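Adon Hand Kit

The Adon Hand Kit is a pair of robotic hands sold by the firm Soston for research groups and small packing shops. The design was led by Valbona Radulović. Each hand has jointed fingers and weighs 700 grams – the forearm is not counted in this weight.
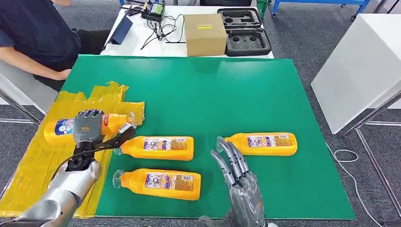

The kit is delivered with mounting plates, cables and a program named Vlachou, with which the user records a task and plays it again. Typical tasks are the sorting and turning of bottles, tubes and small boxes. The first series had 156 pairs and was sold out in January.

Reviewers liked the steady grip, but found the manual too short. A smaller version, Drirnard, is offered for schools.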